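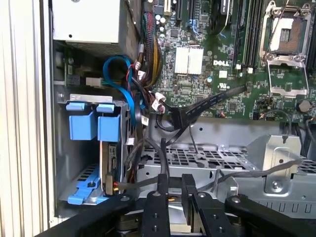 Two Nights in Crichton, No Car Needed

Went in November, off season, and the ferry from Ekar was half empty. 17 dollars each way. Sit on the left for the lighthouse - the right side gets spray and not much else.

Town is tiny. Population 3,000, one main street, two bakeries that open at six. Get the cardamom roll. Get two.

Day one: the harbor path, then the 132 steps up to the old fort. Steep. Bring water, theres no kiosk in winter.

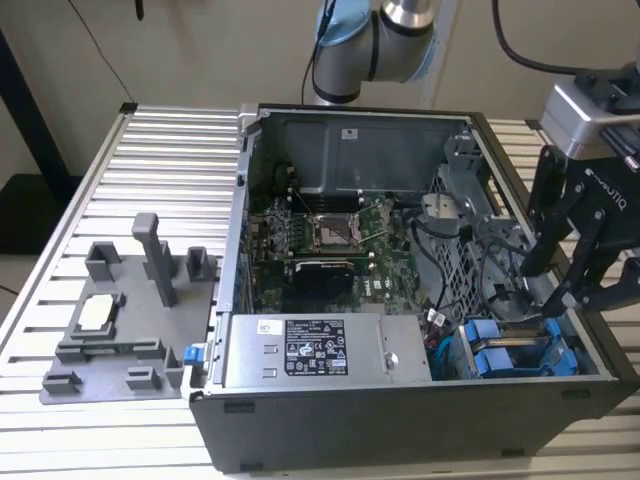 A woman at the bakery counter told me to skip the fort at noon and go up for sunset, and to take the back lane down becuase the steps ice over. Good call.

Day two: bus 74 to Dratance beach. Wind, dunes, one soup place. The last bus back is 5:40 and it does leave early. Dinner at the pub by the slip - fish pie, then bed.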